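Clollby Hand Gripper – Build Gallery

Build notes and pictures for the Clollby, a hand-held two-finger gripper put together at home and in the shared shop at Laltine. Page last changed 13 January 2026. Work on the bench started in April. The parts list and print files are on the Files page.

Overview
The tool is carried in one hand and the fingers are closed by a trigger linkage. A camera behind the housing looks forward over the fingers. There is no motor in this version. Jaw travel is logged by an encoder on the pinion shaft, 922 counts from fully open to fully closed.

Fingers
Yellow printed blocks, one long slot in the face of each. The slot lets the block give a little under load. Revision 2 has thicker walls than the first set, which split along the layer lines at the root. Print time is 4 hours for the pair.

Rail plates
Gray, slotted. The fingers bolt on through the slots, so they can be set parallel without reprinting. Set the gap with a feeler gauge and tighten the rear screw first. Thread lock is not needed here – the plates come off too often.

Housing
Black, rounded, Phillips screws throughout. Hex heads were tried and dropped after two of them stripped in the insert. The code sticker goes on the lower edge and should be applied before the first recording session. Files are named from it.

Mass
444 grams complete, without cable. Subira Laizer's copy, built from Fuentealba bearings instead of the Harov ones, runs smoother at the closed end. Her shaft spacers had to be trimmed to fit.

Cloth work
Laundry is the current test set: T-shirts, folded tops, a thick towel, mixed piles. Dark fabric on dark fabric is the hard case for the tracking and needs daylight. Thick folds need the fingers opened all the way before the approach. Single layers are picked up at the fingertips only.

Open items
Strain relief for the cable. A softer pad for the fingertips. The return spring is too stiff for long sessions and the next order will include a lighter one.
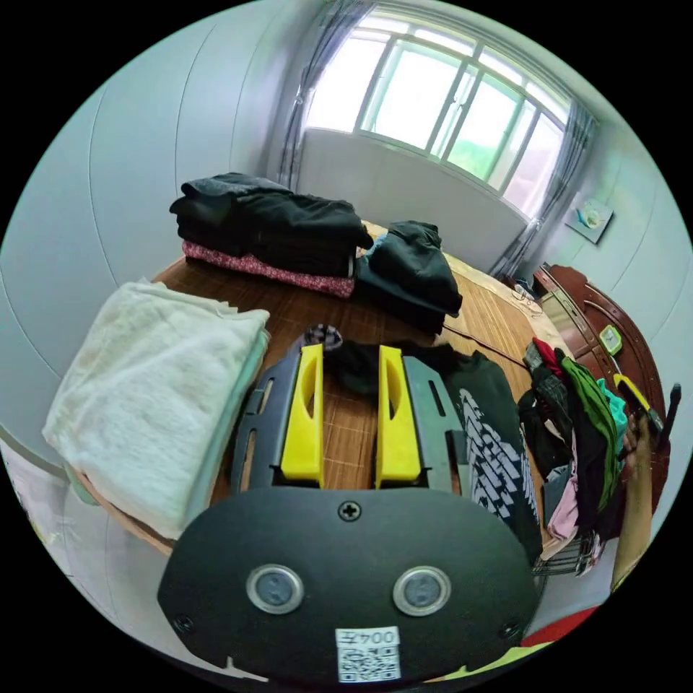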